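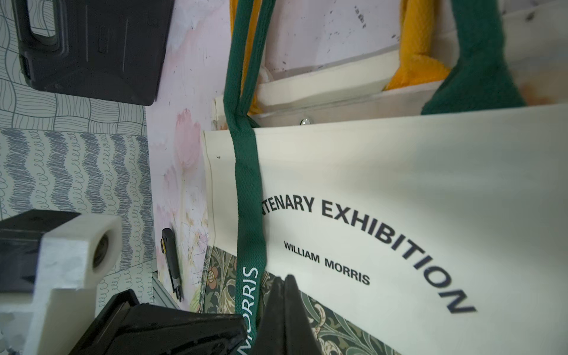
3.2 Material und Einräumen

Für die Teilstudie Taschen wurde bewusst kein einheitlicher Behälter vorgegeben. Verwendet wurden Stoffbeutel, wie sie in Haushalten ohnehin anfallen: Museumsbeutel, Werbebeutel, dazu Plastiktüten. Stoffbeutel aus Canvas, naturfarben, bedruckt. Bedruckung spielt für das Packen keine Rolle, für das Wiederfinden aber schon — in der Vorbefragung (Vareck, n = 486) wurden Beutel fast durchgehend über das Motiv benannt, selten über die Größe.

Protokolliert wurden insgesamt 3,803 Handlungen, davon 1,224 mit Beutel oder Tüte. Rest: Kisten, Koffer, lose Ablage. Kodierung nach dem Studstead-Schema, leicht gekürzt.

Unterschieden wird zwischen stehenden und liegenden Beuteln. Ein stehender Beutel bleibt als Behälter lesbar, ein liegender wird eher wie ein Textil behandelt, also glattgestrichen, gefaltet, weggelegt. Die Grenze ist nicht immer scharf, siehe Abb. 4.

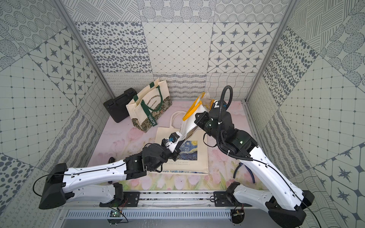
Abb. 4: Canvasbeutel mit dunkelgrünen Henkeln, stehend, neben einem schwarzen Koffer; Beutel mit Starry-Night-Druck, liegend; durchscheinende Plastiktüte mit gelben Henkeln, angehoben.

3.3 Weiche und harte Gegenstände

Das eigentliche Problem sind gemischte Bestände. Tücher, Kabel, Geschirr und Bücher liegen im Alltag nebeneinander und werden selten nach Material getrennt. Csonka empfiehlt, Hartes zuerst einzuräumen und Weiches als Füllung zu nehmen. In unseren Daten kommt das vor, aber nicht als Regel. Häufig werden Tuch und Schüssel zusammen bewegt und erst danch getrennt abgelegt.
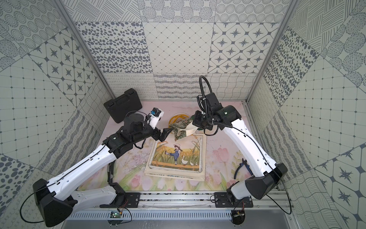 Bücher bilden eine eigene Gruppe. Flach, stapelbar, relativ schwer, werden deshalb gern als Unterlage benutzt, auch wenn sie selbst noch eingeräumt werden müssten. Kodiert als »Ablage auf Gut«, 15 Fälle. Bei Kabeln dagegen große Streuung — aufgewickelt, lose gelegt, in Beutel gestopft. Keine Auswertung nach Länge, die wurde nicht erfasst.

Für die Vergleichsreihe Pusholm gelten die selben Kategorien, allerdings ohne Plastiktüten. Direkte Vergleiche der Beutelhandlungen daher nur für Canvas, siehe Abschnitt 4.1.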